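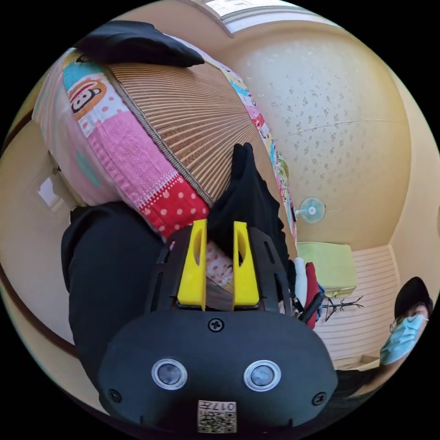 A bed in a beige room.

Rented rooms have carried Ulbridge through its lean seasons for 35 years. The town register now lists 2786 beds let by the night, against 1609 when the Falholm ferry line opened. Tài Khương, who has studied the trade for the Gurkon Institute, attributes the growth to seasonal workers — most stay five weeks or longer. The town council will review its licensing rules in November.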